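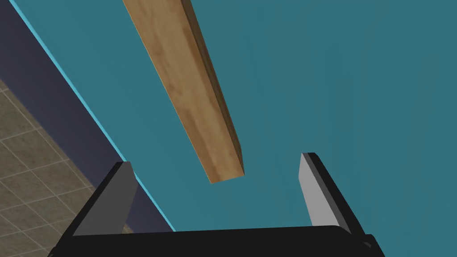 August 19, 2022

Woke up stupidly early again and lay there doing bathroom sums in my head. I've decided that the trick to tiling a bathroom is not to think about it in bed, and I fail at that every single night. So I got up, made tea in the measuring jug (all the mugs are in a box marked MUGS, under a box marked HEAVY) and sat on the back step in my coat over my pyjamas. It was lovely, to be fair. Bit of mist on the field, next door's hens grumbling away, and for once no van outside reversing with the beeper on.

The quote came. £1386 for the tiling, and that's labour only, with grout and adhesive on top, and he can't start till January. January! I read it out to Zofia over the phone in what I thought was a calm voice and she said I sounded like somebody reading a ransom note. She's of the opinion that we should do it ourselves. Zofia Olszewski has never tiled anything in her life, but she did ice her sister's wedding cake, and she feels it's basically the same action with the wrists.

I said I'd think about it and then spent the whole morning watching a man on the internet butter the backs of tiles. He was very soothing. I'm not sure I learned anything except that everybody's corners are out of square and you mustn't start from the corner, you start from the middle and work outwards so you don't end up with a horrible sliver down one side. Which I'd never have guessed! I would absolutely have started in the corner.
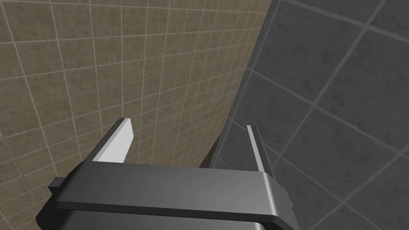 Two tiled surfaces, one corner

Went down to Walczak's after lunch for a notched trowel and a chat, mostly the chat. I do love that shop. It smells of creosote and dog, and nothing has a price on it, you just hold a thing up and Konrad shouts a number from wherever he is. Konrad Walczak senior, I mean, the nephew's hopeless and looks everything up. He asked what the walls were and I said wall-ish, and he put down his sandwich and gave me a proper talking to about plaster. New plaster has to be primed, old plaster has to be tapped all over with your knuckles, and if it sounds hollow it's coming off whether you like it or not. I said what if it all sounds hollow. He said then you want to ring the man with the quote back.

Came home and tapped. Most of it is fine. There's a patch by the window about the size of a tea tray that goes "tock" instead of "tack" and I've drawn round it in pencil and am now avoiding eye contact with it.

Then there was the Great Colour Argument, part whatever this is. I want green. A dark, bottly sort of green with cream grout. Zofia wants teal, and has wanted teal ever since she stayed in that guest house in Damitz where the bathroom was teal to the ceiling and she said it was like washing your hair in a lagoon. I said lagoons have things living in them. She's sent me so many pictures of teal rooms this week that my phone has started offering me teal cushions, teal wellies and (this morning) a teal kettle. The annoying part is I do quite like the kettle.

I had a go at settling it scientifically. I've got a sample tile of each, the green one from the place on the ring road and the teal one from a box of ends Zofia found, and I propped them both on the cistern and looked at them at different times of day. Morning, green wins easily. Midday, they both look like a swimming baths. Evening with the lamp on, and I'm writing this through gritted teeth, the teal is beautiful. It goes soft. The green one just goes black and you might as well not have bothered.

Not telling her yet. I'll hold out till the weekend and get a takeaway out of it. 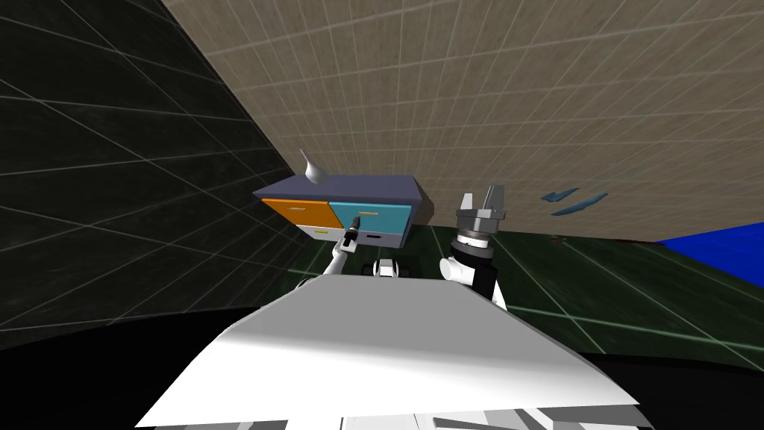
Later, after tea

Beans on toast, eaten standing up. The table is still under the dust sheet with the bath taps on top of it.

Zofia turned up at teatime with two carrier bags and her brother's tile cutter, a great long Greltier thing with a wheel on it that he swears by. We practised on some of the ends in the yard. You score it once, firmly, and then press down, and it goes with a lovely clean snap, or in my case it goes in a sort of coastline. I ruined five before I got one I'd be willing to put behind a toilet. Zofia ruined four and then got the knack of it and was unbearable. She was cutting little strips just to show off. "Look at that. Look at that edge. You could shave with that." Yes, thank you.

I asked what was in the other bag, and it was a jigsaw. 1000 pieces, a harbour, mainly sky. She said we'd need something to do while the adhesive went off, and I pointed out that we haven't got any adhesive, or a table, and she said well that's the sort of negative talk that gets people quotes in January. So that's the jigsaw living in the airing cupboard until further notice.

We did get some useful things decided. No mosaic strip. No tiles on the ceiling, lagoon or no lagoon. A proper wooden batten fixed level along the bottom to sit the first row on, which the soothing man was very firm about, and Konrad too, come to think of it, so it must be right. You leave the bottom row off altogether until last and then take the batten down and fill in. I like that. It feels like a thing my dad would have known and never mentioned.

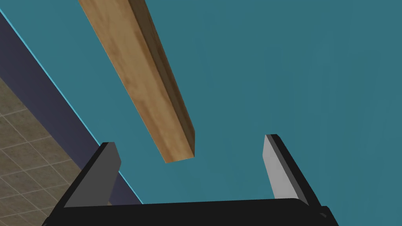 He did the bathroom in the old house, Dad, the summer I had my tonsils out. I remember lying on the landing with a blanket because I wasn't allowed downstairs where the dust was, though now I write it down the dust must have been upstairs, so I've got that muddled somehow. Anyway I was on the landing. He had the radio on the edge of the bath and he'd pass me the little plastic crosses to hold, and I'd pass them back one at a time like a nurse. They were avocado, those tiles. Mum hated them from the first day and they outlasted her by a good long while. I've still got one, it's under the big spider plant. I might see if there's a place for it somewhere low down where only I'd notice, behind the pipe or in the cupboard. Zofia will say it clashes. It will clash. I think I'll do it anyway.

Rang Auntie Jean to ask if she remembered and she did, she said he swore so much that the budgie picked it up. I'd forgotten the budgie. Then we were on for an hour about her hip.

Also today, so I don't forget: paid the water, didn't ring the dentist, found the good scissors (in with the Christmas lights, don't ask me). Nendinon have written AGAIN about the broadband and I'm ignoring them again, if they want to sell me faster internet they can start by spelling my name right. Tomatoes are finally turning, had three off the plant by the gate and they were warm and tasted of actual tomato. Put some out for next door in exchange for the eggs.

Tomorrow: batten, spirit level, screws, primer. Ask Konrad whether the primer wants watering down, I've read both. Ring the man and tell him no thank you, nicely, in case the tock patch turns out to be the whole wall and I have to go crawling back. Knee pads! Zofia says a folded towel will do but her knees are younger than mine by a fair bit and she's never had to get up off a church hall floor in front of people.

My hands smell of putty and I've got tile dust in my eyebrows. Bath would be nice. No taps, though, they're on the table. Flannel and bed.

Get in touch: use the contact page | © 2022 The Back Step Diary, all words mine | Back to top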